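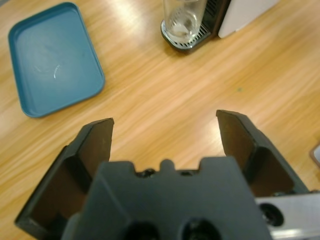 Light wood, long streaky grain.

Nives Dal Bello draws hiking maps. By hand, mostly, then scanned. Her new sheet of the Marras hills came out 3rd July and the first box of 600 is nearly gone, so she talks fast and so do I.

Why paper? "Phones die. Also you can't spread a phone out on a rock and argue over it." She's had the argument plenty. Her partner on the Clilar sheet, Hok-lam Tseng, wanted every path in. She wanted half.

"A path that's there in March and gone under ferns by summer, is that a path? Hok-lam says yes. I've been lost on one, so I say dashed line."

They settled on dashed. 203 of them on the one sheet, teh printer complained. 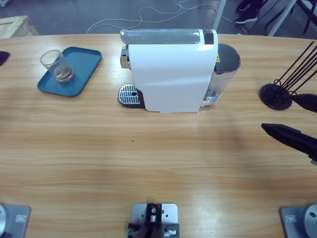

White coffee machine, water tank on the right.

Heights are another fight. The top of Sindard is 2,044 meters on her map and a bit lower on the old one. Letters came in. "One man wrote twice. Very polite, very long." Did she change it? "No. I walked up there with good gear, 2 mornings running. It stays." 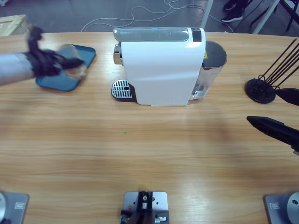
Color is what she really wants to talk about. Old sheets used a thin gray-blue for lakes and it vanished in bad light, right when you needed it. She tried over a dozen inks for the Marras lakes, hated most. Too royal, too green. What she's after is close to that teal-blue tray by the coffee machine, rounded corners and all, since her lakes tend to come out that shape too. "Flat color, no fancy shading. You look down, you see water, you go round it."

Next up is Dalline, across the valley. No date yet. She hasnt walked the north side and won't draw it until she has.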